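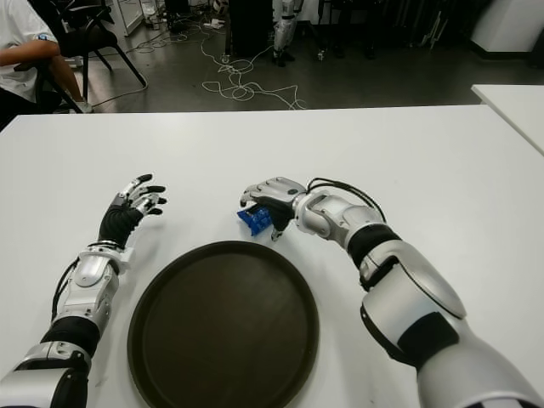
Two robotic arms and a round brown tray on a white tabletop.

Finishing the big Jernunitz book

June 2021

I finally finished The Jernunitz Reader, the collection of city essays that Skilora put out in hardcover. I started it in November and read it mostly in the evenings, one piece at a time. It has 744 pages, counting the index, and it is too heavy to hold up in bed. I ended up reading it flat on the kitchen table with a mug on the left page to keep it open. The mug left a ring on the essay about the gasworks.

I lived in Jernunitz for six years and left when my lease ran out, so I am not a neutral reader. I wanted to see my old streets in print. Some of them are in there and some of them aren't. The whole of the east side below the rail yard gets one essay and part of another, and both are about the yard.

The book has 58 essays. They are arranged by neighborhood, starting at the river and moving uphill, and inside each section they run oldest to newest. I didn't like this at first. You get a stiff piece from a newspaper's centennial issue, then a long complaint about streetcar fares, then something recent and personal about a grandmother's porch. After a few sections I got used to it, and by the Malanis section I thought it was the right choice. The same corner comes up again and again, and you see what each writer took for granted.

Malanis is the neighborhood I know best. It is the steep part north of the river where the row houses step down the hill and none of the roof lines match. The section opens with a survey report from when the streets were laid out. I expected to skip it and read it twice. The surveyor wanted wide streets with a bend in them to ease the grade. The landowners wanted a straight grid that would give them more lots to sell, and they got it. I carried groceries up that grid for six years without knowing anyone had argued against it.
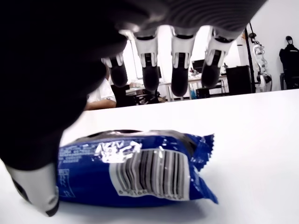
The best essay in the book, for me, is the one about the Cabrera Street market hall. I only knew the hall as a shell. In my time it had plywood on the doors and a tree growing out of the gutter on the south side. The essay was written when the hall was still open but half empty, and the writer just goes from stall to stall and puts down what is for sale and what it costs. There is a man selling keys and shoe heels from the same counter. There is a fish stall that closes at ten in the morning. The writer doesn't say the place is dying, but the last page is a list of stall numbers with nothing next to them.

The essay that comes after it is a planner's piece on why the hall should be torn down, and it is well argued. The roof was bad, the floor drains ran straight to the river, and the loading dock blocked Cabrera Street every morning. I was ready to be annoyed by it and wasn't. I still wish they had kept the front wall.

A few weeks ago I posted a short note about these two essays, and it brought in more email than I usually get.

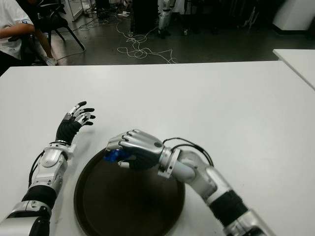 One reader wrote that the planner was right about the drains and wrong about the traffic, and that the street had been just as blocked after the market closed, only with parked cars. The same email said the hall essay had been trimmed for the book. The original had a second part about the night cleaners, and it was the stronger half.

I haven't been able to check that. The notes at the back say "abridged" next to a number of titles but don't say what was cut. This is my main complaint about the whole book. If you are going to print a volume this size, I think you can spare a line per essay to tell people what is missing. The index is also weak. Malanis has a long run of page numbers with no subheadings, and Cabrera Street isn't listed at all. I found my way back to things with torn strips of envelope.

The maps are good. There are 2 of them, one inside each cover, drawn at the same scale, so you can flip from the old city to the current one and compare. I did this a lot. The creek that used to run behind my building is on the front map and gone on the back one. My basement flooded every spring, so I don't think it went very far.

Not everything holds up. The river section is too long and leans on boat races. There are three essays about the same bridge opening, and they use the same speech. The newest pieces, near the end of each section, tend to start with the writer getting off a train and noticing the light. I like that kind of thing once. By the hill section I was reading the first paragraph fast and slowing down when the writer got to an address.

I did like the short piece on house numbers — it is only four pages. Jernunitz renumbered its streets twice, and on some blocks in Malanis people left both old numbers up next to the new one. My building had two numbers over the door and I always thought one of them was a mistake. The mail carrier seemed to think so too.

As for getting a copy, it isn't easy. Skilora printed almost 300 of the hardcover and there is no paperback yet. I got mine through the shop on the corner of my new street, which took a month to track it down. Libraries near Jernunitz should have it. I asked whether mine would order one and was told to fill out a form, so I filled out the form.

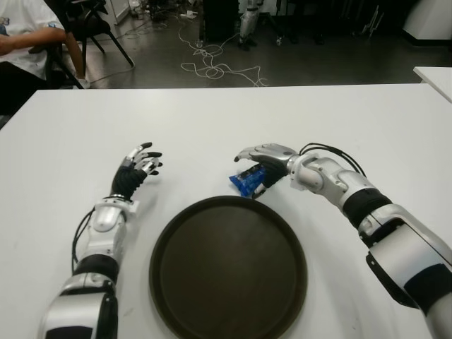 Try the branch library up the hill in Malanis, according to a comment on the earlier post. It has a copy at the reference desk that doesn't circulate, along with a folder of the newspaper pieces in full, before anyone abridged them. The comment added that the folder is in no order at all and that you should plan on a whole afternoon.

I will be back there for a wedding later this summer and I have a free afternoon before it, so I'm going to look for the night cleaners. If I find the second half of the market essay I'll write up what's in it. I also want to walk down Cabrera Street with the back map and see what they put where the fish stall was. Somebody told me it's a bank.

Next up is a much thinner book about canal locks that I've had on the shelf since before the move.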